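Home | Trips | Food | Archive | About

A Morning at the Drokalora Bottling Works
7/1/20 · 2 min read

The tour of the Drokalora mineral water plant starts in a parking lot in Nurkport, where you are handed a hairnet and asked to think about rocks. Our guide, Marit Granström, is very fond of rocks. We got 96 steps down to the spring and a fact for most of them.

The spring itself is a hole with a railing. I had expected more splash. Dinesh Majumder, who had driven two hours for it, leaned over, said "Well, there it is," and took nine pictures.

Upstairs is the bottling hall, loud and much better value. Bottles go by at a speed that makes you feel lazy. One fell over while we watched and the whole group cheered, which Marit did not care for.

Lunch was a cheese roll in the old pump room, under a portrait of the founder looking let down by somebody. The gift shop sells the water for more than my grocery store does, and I bought five bottles.

Then came the tasting. Still, lightly sparkling and the one they call Historic, which tastes like a coin. Hashini Khan asked for seconds of Historic and was treated as family from then on. 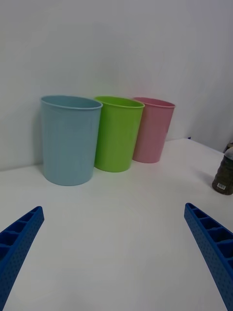 I picked the still. Tours run through August, and you should bring a sweater for the stairs.

Recent posts
The Herevham Button Museum, Both Rooms
Ankrah by Slow Ferry
Rain at the Onion Fair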